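Kitchen Host wanted for Siqueira House, Baden

We are looking for someone kind, steady and fairly tidy to look after our shared kitchen and the people who pass through it. Siqueira House is a working building with studios and small offices over two floors, and the kitchen is where everybody ends up sooner or later, whether they meant to stop for a chat or only came down for a glass of water. It needs a person of its own again, and we would love that person to start in October.

The post is 20 hours a week, spread over mornings, with the first coffee wanted by 8 and the kitchen left straight before lunch. The pay is by the hour and goes in at the end of each month, and Jussara Sales, who runs the building, will happily go through the figures with you on the telephone before you decide whether to apply.

What you would be doing

A good deal of it is the ordinary round of any kitchen that a lot of people share. You would make the coffee and keep it coming, wash up whatever has been left out (there is always something left out, I'm afraid, however many polite notes we put up), dry it and find its way back to the right shelf. You would wipe down the white worktop and the tiles behind it, keep the soap topped up by the sink, and go through the fridge every so often with a firm hand.

Then there is the Cido lunch, our monthly get-together, when everyone in the building brings a dish and we lay the long table upstairs. You would help set out the bowls and cups beforehand and bring them all down again afterwards. Two of us always stay behind to lend a hand, so please don't picture yourself alone with a mountain of plates!

There is a small kitty of 600 a month for coffee, tea, milk, fruit and cleaning things. You would do the shopping and keep the receipts in the Atitz folder (our bookkeeping system, much less frightening than it sounds), and Jeferson Cavalcanti in the office will show you how that works on your first morning.

Who we are hoping to meet

You don't need a catering certificate or a long list of past jobs. If you have run a busy household, worked in a café or school kitchen, or simply like putting a room to rights and seeing people pleased to walk into it, please write to us. It helps if you are comfortable on your feet for a few hours and don't mind being talked to before you have had your own coffee. Some German is useful with the deliveries, but most of us speak English or Portuguese over the washing-up.

How to apply

Send a page or so about yourself to Jussara at the house office, or drop it through the door if you live nearby. We will invite people in for a cup of something and a look round, and then ask our favourites back for 2 paid trial mornings. Do mention any hours you can't manage and we'll see what can be moved.

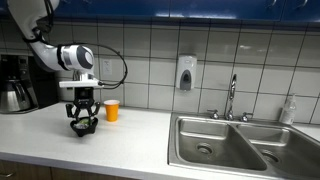
The worktop at Siqueira House, with the coffee maker at the far left.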